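칸반 보드가 뭐예요? 할 일이 눈에 보이는 신기한 벽

어린이 소프트웨어 교실 · 읽을거리

여러분, 머릿속에 할 일이 잔뜩 들어 있어서 뭐부터 해야 할지 모르겠던 적 있나요? 수학 숙제도 해야 하고, 피아노 연습도 해야 하고, 동생이랑 만들던 종이 성도 마저 만들어야 하고, 아 참, 내일 준비물! 이렇게 여러 가지가 한꺼번에 떠오르면 머리가 빙글빙글 돌지요.

앱이나 게임을 만드는 어른들도 똑같아요. 게임 하나를 만들려면 할 일이 정말 많거든요. 주인공도 그려야 하고, 점프할 때 나는 소리도 골라야 하고, 점수 계산이 맞는지도 살펴봐야 하고, 버튼이 안 눌린다는 편지가 오면 고쳐야 해요. 게다가 여러 사람이 같이 만드니까 내가 하는 일을 친구도 알아야 하고, 친구가 하는 일을 나도 알아야 해요.

그래서 많은 소프트웨어 팀이 벽에 커다란 판을 하나 걸어 둬요. 이 판의 이름이 칸반 보드예요. 오늘은 칸반 보드가 어떻게 생겼는지, 왜 쓰는지, 집에서는 어떻게 만들어 볼 수 있는지 알아볼 거예요. 종이랑 연필만 있으면 여러분도 당장 만들 수 있어요!

칸반은 어느 나라 말일까요?

칸반은 일본말이에요. 우리말로 하면 '간판'이지요. 가게 앞에 걸려 있는 바로 그 간판이요. 간판은 멀리서도 "여기는 빵집이에요!" 하고 알려 주잖아요. 칸반도 마찬가지로 일이 지금 어디쯤 와 있는지 누구나 볼 수 있게 알려 주는 표시예요.

처음에는 자동차 공장에서 썼어요. 자동차 한 대에는 부품이 어마어마하게 많이 들어가요. 그런데 문짝만 산더미처럼 만들어 놓고 바퀴가 없으면 어떻게 될까요? 차는 한 대도 못 나가고 문짝 놓을 자리만 없어지겠지요. 그래서 일본의 도요타라는 자동차 회사 사람들은 작은 카드를 썼어요. 부품을 다 쓴 쪽에서 카드를 보내면 "이만큼 더 필요해요"라는 뜻이 되고, 앞쪽에서는 그 카드를 보고 필요한 만큼만 만들었어요.

시간이 흘러서 소프트웨어를 만드는 사람들이 이 생각을 빌려 왔어요. 프로그램에는 문짝도 바퀴도 없지만, 하다 만 일이 쌓이면 곤란한 건 똑같았거든요. 공장에 쌓인 문짝은 눈에 보이기라도 하지요. 컴퓨터 속에 쌓인 하다 만 일은 보이지도 않아요! 그래서 보이게 만들어 주는 판이 더 필요했답니다.

칸반 보드는 이렇게 생겼어요

가장 간단한 칸반 보드에는 칸이 셋 있어요. 왼쪽부터 차례로 볼게요.

할 일
아직 시작하지 않은 일이 모여 있는 칸이에요. 하고 싶은 일, 해야 하는 일이 여기에서 기다려요. 급하거나 중요한 일일수록 위쪽에 붙여요.

하는 중
지금 누군가가 진짜로 하고 있는 일이 있는 칸이에요. '곧 할 거야'는 여기에 들어올 수 없어요. 손을 대기 시작한 일만 들어와요.

다 했어요
끝난 일이 가는 칸이에요. 이 칸에 카드가 한 장씩 늘어나는 걸 보면 얼마나 뿌듯한지 몰라요.

그리고 카드가 있어요. 카드 한 장에는 일을 딱 하나만 적어요. 일이 시작되면 카드를 오른쪽으로 옮기고, 끝나면 또 오른쪽으로 옮겨요. 카드는 언제나 왼쪽에서 출발해서 오른쪽에 도착하는 거예요. 말판 놀이랑 조금 닮았지요?

칸을 더 많이 만드는 팀도 있어요. 프로그램을 만드는 팀에는 '살펴보는 중'이라는 칸이 자주 있어요. 한 사람이 만든 것을 다른 사람이 읽어 보고 틀린 데가 없는지 찾아 주는 칸이에요. 받아쓰기를 하고 나서 짝꿍이랑 공책을 바꿔 보는 것과 비슷해요.

포다 팀에 놀러 가 볼까요?

일츠카(Iltska)라는 회사에는 '포다(Poda)'라는 앱을 만드는 팀이 있어요. 포다는 어린이가 읽은 책을 적어 두면 책장 그림에 책이 한 권씩 꽂히는 앱이에요. 팀에는 모두 12명이 있어요. 그림을 그리는 사람, 코드를 쓰는 사람, 앱이 잘 되는지 시험해 보는 사람, 어린이들이 보낸 편지를 읽는 사람이 함께 일해요.

코드를 쓰는 하리시 수브라마니암 아저씨에게 칸반 보드가 없던 시절 이야기를 들었어요.

"그때는 다들 엄청 바빴어요. 모두가 바쁜데 새로 나오는 기능은 별로 없었지요. 이상하잖아요? 그래서 하루는 각자 하고 있는 일을 몽땅 카드에 적어서 벽에 붙여 봤어요. '하는 중' 칸에만 카드가 40장이나 붙었어요. 벽이 모자라서 창문에도 붙였다니까요!"

한 사람이 일을 세 가지, 네 가지씩 붙잡고 있었던 거예요. 책장 색깔을 바꾸다가, 글씨 크기를 고치다가, 갑자기 검색 버튼을 만들러 가고, 그러다가 다시 책장 색깔로 돌아오면 "어디까지 했더라?" 하고 처음부터 다시 들여다봐야 했대요.

팀은 그 뒤로 규칙을 하나 정했어요. '하는 중' 칸 위에 숫자를 써 놓고, 카드가 그 숫자보다 많아지면 새 일을 시작하지 않기로 한 거예요. 이 규칙이 칸반에서 제일 재미있고 제일 힘센 부분이에요. 이제 그 이야기를 해 볼게요!

왜 '하는 중' 칸에 숫자를 쓸까요?

문제를 하나 같이 생각해 봐요. 민들레반 친구가 만들기 숙제 세 가지를 받았어요. 종이배, 종이 모자, 종이 상자예요. 하나를 만드는 데 사흘씩 걸려요. 꽤 큰 종이배인가 봐요.

첫 번째 방법은 하나씩 끝내는 거예요. 종이배를 사흘 동안 만들면 셋째 날에 종이배가 완성돼요. 그다음 종이 모자를 만들면 여섯째 날에 완성, 종이 상자는 아홉째 날에 완성돼요.

두 번째 방법은 날마다 바꿔 가면서 만드는 거예요. 첫날은 종이배, 둘째 날은 종이 모자, 셋째 날은 종이 상자, 넷째 날은 다시 종이배. 이렇게 돌아가면 종이배는 일곱째 날이 되어야 완성돼요. 종이 모자는 여덟째 날, 종이 상자는 아홉째 날이에요.

달력에 직접 그려 보면 더 잘 보여요. 전부 끝나는 날은 두 방법 다 아홉째 날로 같아요. 그런데 첫 번째 방법에서는 종이배를 나흘이나 먼저 띄울 수 있어요! 모자도 이틀 먼저 쓸 수 있고요. 늦어진 건 하나도 없는데 말이에요.

그리고 진짜로 해 보면 차이가 더 벌어져요. 일을 바꿀 때마다 풀이랑 가위를 치우고, 색종이를 다시 꺼내고, "어디를 접고 있었지?" 하고 떠올리는 시간이 들거든요. 어른들도 이 시간을 무척 아까워해요. 어려운 코드를 읽다가 다른 일을 하고 돌아오면, 머릿속에 그려 두었던 그림이 흐릿해져 있어요.

칸 위에 적는 숫자에는 이름도 있어요. '동시에 하는 일의 한도'라고 하고, 영어로는 WIP 한도라고 해요. WIP는 '윕'이라고 읽는데 '하는 중인 일'이라는 뜻의 영어 낱말 세 개에서 첫 글자를 따온 거예요. 발음이 귀엽지요?

칸이 꽉 찼어요! 그럼 뭘 해요?

'하는 중' 칸의 숫자가 4인데 카드가 벌써 네 장 붙어 있어요. 나는 방금 내 일을 '살펴보는 중' 칸으로 옮기려고 했는데, 그 칸도 꽉 차 있네요. 그럼 가만히 앉아서 놀면 될까요?

포다 팀은 이럴 때 보드의 오른쪽부터 봐요. 오른쪽에 있는 카드일수록 거의 끝난 일이니까요. 누군가 살펴봐 주기만 하면 끝나는 카드가 있으면 내가 살펴봐 줘요. 혼자 끙끙대는 사람이 있으면 옆에 앉아서 같이 고민해요. 그렇게 카드 한 장이 '다 했어요'로 넘어가면 자리가 하나 생기고, 그제야 새 카드를 가져올 수 있어요.

그림을 그리는 콘수엘로 사르미엔토 선생님은 이 규칙이 처음에는 답답했대요.

"저는 새 그림을 시작하는 걸 제일 좋아하거든요. 그런데 자꾸 보드가 꽉 찼다고 하니까 속상했어요. 한 달쯤 지나고 나니 마음이 바뀌었어요. 제가 그린 고양이 사서가 앱에 진짜로 나온 거예요! 예전에는 그려 놓고도 한참을 서랍 속에 있었을 그림인데요."

고양이 사서는 2월에 앱에 나왔어요. 그 뒤에 어린이들이 고양이 이름을 지어서 보내 줬는데, 편지를 보낸 친구가 거의 700명이었대요. 뽑힌 이름은 '창(Chang)'이에요. 책장 창문 앞에 앉아 있는 고양이라서 창이래요.

카드는 얼마나 작아야 할까요?

카드에 "게임 만들기"라고 적으면 어떨까요? 그 카드는 '하는 중' 칸에 붙어서 몇 달이고 꼼짝도 하지 않을 거예요. 움직이지 않는 카드는 보는 사람도 심심하고, 얼마나 했는지 알 수도 없어요.

그래서 큰 일은 작게 나눠요. "게임 만들기"를 나누면 이런 카드들이 나와요.

주인공이 오른쪽으로 걷기
주인공이 점프하기
동전을 먹으면 점수가 1점 올라가기
구멍에 빠지면 처음으로 돌아가기

어때요, 하나하나는 해 볼 만하지요? 그리고 나눈 카드는 하나만 끝나도 바로 해 볼 수 있어요. 주인공이 걷기만 해도 친구한테 보여 주고 "너무 느린가?" 하고 물어볼 수 있잖아요. 친구가 느리다고 하면 점프를 만들기 전에 고치면 돼요.

나누는 일에도 요령이 있어요. "1번부터 5번 줄까지 코드 쓰기"처럼 나누면 끝나도 뭐가 달라졌는지 알 수가 없어요. 끝났을 때 누가 봐도 "아, 이게 되는구나!" 하고 알 수 있게 나누는 게 좋아요.

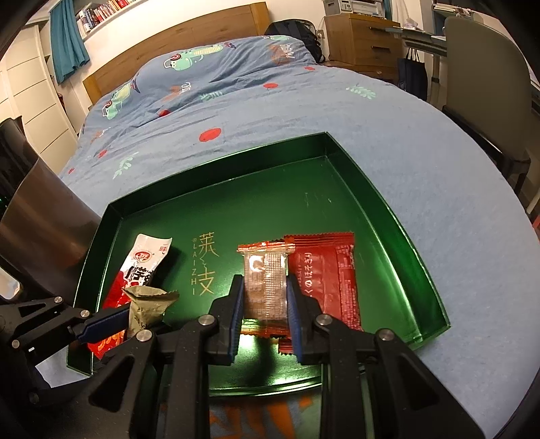 초록색 쟁반 위, 작은 투명 봉지 하나.

'다 했어요'는 누가 정해요?

방 청소를 다 했다고 말했는데 엄마나 아빠가 침대 밑을 가리킨 적 있지요? 여러분이 생각하는 '다 했어요'와 어른이 생각하는 '다 했어요'가 달랐던 거예요. 소프트웨어 팀에서도 이런 일이 정말 자주 생겨요. 코드를 쓴 사람은 다 했다고 하고, 시험하는 사람은 아직이라고 해요.

그래서 팀은 일을 시작하기 전에 무엇이 되어 있어야 다 한 것인지 함께 적어 둬요. 포다 팀의 보드 오른쪽 위에는 이런 쪽지가 붙어 있어요.

다른 사람이 한 번 읽어 봤다.
작은 전화기에서도 되고 큰 태블릿에서도 된다.
글자를 키워도 버튼이 가려지지 않는다.
도움말에 새로 바뀐 내용을 적었다.

네 가지가 모두 되어야 카드가 마지막 칸으로 갈 수 있어요. 하나라도 빠지면 카드는 제자리에 있어요. 조금 까다로워 보여도 이렇게 해 두면 나중에 다투지 않아요.

보드 앞에 모이는 시간

칸반 보드는 붙여 놓기만 하면 금방 낡은 포스터가 되어 버려요. 그래서 많은 팀이 날마다 잠깐씩 보드 앞에 모여요. 아침 9시 30분에 모이는 팀도 있고, 점심을 먹고 모이는 팀도 있어요. 서서 이야기하는 팀이 많은데, 다리가 아프니까 이야기가 짧아진대요.

모여서는 카드를 봐요. "이 카드는 왜 어제랑 같은 자리에 있을까?" 이렇게 카드한테 묻는 것처럼 이야기해요. "너는 왜 안 했어?" 하고 사람한테 묻는 것과는 느낌이 많이 다르지요. 카드가 막혀 있으면 빨간 스티커를 붙이고, 누가 도와줄 수 있는지 찾아봐요.

가끔은 더 길게 모여서 일하는 방법 자체를 이야기해요. 포다 팀은 이 모임을 40분 동안 해요. 한번은 '살펴보는 중' 칸이 날마다 꽉 차서 다들 고민이었는데, 이 모임에서 점심 먹기 전에는 모두 한 장씩 살펴봐 주자는 약속이 나왔어요. 해 보니까 칸이 슬슬 비기 시작했고, 그래서 지금도 그렇게 하고 있어요. 해 보고 별로였던 약속도 많아요. 그런 약속은 다음 모임에서 바꾸면 돼요.

종이 보드와 컴퓨터 보드

요즘은 컴퓨터 화면 속에도 칸반 보드가 있어요. 포다 팀은 '프레비아(Previa)'라는 프로그램으로 만든 보드를 같이 써요. 멀리 사는 동료도 볼 수 있고, 카드가 언제 어느 칸으로 갔는지 저절로 적혀서 나중에 찾아보기 좋아요.

그런데 종이 보드에도 좋은 점이 많아요! 지나가다가 그냥 보이고, 손으로 카드를 떼어서 옮기는 맛이 있어요. 카드가 너무 많아지면 벽이 지저분해지니까 금방 눈치도 챌 수 있고요. 처음 해 보는 친구라면 종이로 시작해 보세요.

우리 집 칸반 보드 만들기

준비물
큰 종이 한 장, 붙였다 뗄 수 있는 쪽지, 연필, 자

만드는 법
큰 종이를 가로로 놓고 자를 대고 세로줄을 두 개 그어요. 칸이 세 개 생겼지요? 맨 위에 왼쪽부터 '할 일', '하는 중', '다 했어요'라고 써요.

'하는 중' 옆에는 숫자를 하나 써요. 혼자 쓰는 보드라면 2가 좋아요. 하나는 지금 하는 일이고, 나머지 하나는 풀이 마르기를 기다린다거나 할 때 잠깐 할 수 있는 일이에요.

이제 쪽지에 할 일을 적어요. 한 장에 하나씩이에요. 숙제만 적지 말고 하고 싶은 일도 꼭 적어 보세요. '할머니께 그림엽서 쓰기'나 '줄넘기 뒤로 넘기 열 번' 같은 것도 아주 멋진 카드예요.

다 적었으면 '할 일' 칸에 붙여요. 그리고 맨 위 카드를 '하는 중'으로 옮기고 시작!

가족이 함께 쓸 때는 사람마다 쪽지 색을 다르게 하거나, 쪽지 구석에 작은 얼굴을 그려 넣어요. 여행 준비를 할 때 해 보면 정말 재미있어요. 아빠 카드가 '하는 중'에서 오래 안 움직이면 가서 도와드릴 수도 있고요.

친구들이 많이 묻는 것

하다가 하기 싫어진 카드는 어떻게 해요?
'할 일' 칸으로 돌려놓아도 돼요. 이제 필요 없는 일이면 떼어 버려도 괜찮아요. 다만 여럿이 쓰는 보드라면 떼기 전에 다른 사람에게 먼저 말해 주세요.

갑자기 급한 일이 생기면요?
급한 일만 지나가는 줄을 보드 맨 위에 따로 만드는 팀도 있어요. 구급차가 지나가는 길 같은 거예요. 그 줄에는 카드를 한 장만 둘 수 있게 정해요. 모든 카드가 급하다고 하면 구급차끼리 길이 막혀 버리니까요.

숫자는 꼭 2여야 해요?
아니에요. 며칠 써 보고 바꿔 보세요. 카드들이 오래 멈춰 있으면 숫자를 줄여 보고, 기다리느라 자꾸 할 일이 없어지면 하나 늘려 봐요. 팀마다 숫자가 다 달라요.

카드가 '다 했어요' 칸에 너무 많아졌어요!
축하해요! 한 번 쭉 읽어 보고 상자나 봉투에 모아 두세요. 방학이 끝날 때 꺼내 보면 무엇을 했는지 다 들어 있어요. 그림일기가 밀렸을 때도 도움이 될지 몰라요.

낱말 주머니

칸반: 간판이라는 뜻의 일본말. 일이 어디까지 왔는지 보여 주는 표시나 방법을 말해요.

기능: 앱이나 게임이 할 수 있는 일. '책 찾기', '소리 끄기' 같은 것이 모두 기능이에요.

WIP 한도: 한 번에 하고 있어도 되는 일의 개수. 칸 위에 숫자로 적어요.

막힌 카드: 무언가를 기다리느라 움직이지 못하는 카드. 빨간 스티커를 붙여서 알려요.

코드: 컴퓨터에게 무엇을 하라고 알려 주는 글. 사람이 쓰고 사람이 읽고 컴퓨터가 따라 해요.

더 해 보기

종이배, 모자, 상자 문제를 이번에는 숙제 네 가지로 바꿔서 풀어 보세요. 하나에 이틀씩 걸린다면, 하나씩 끝낼 때와 날마다 바꿔 가며 할 때 첫 번째 숙제가 며칠째에 끝나나요? 모눈종이에 색칠하면서 세어 보면 쉬워요. 답은 둘째 날과 다섯째 날이에요. 숙제가 다섯 가지면 또 어떻게 될지, 친구랑 같이 그려 보세요!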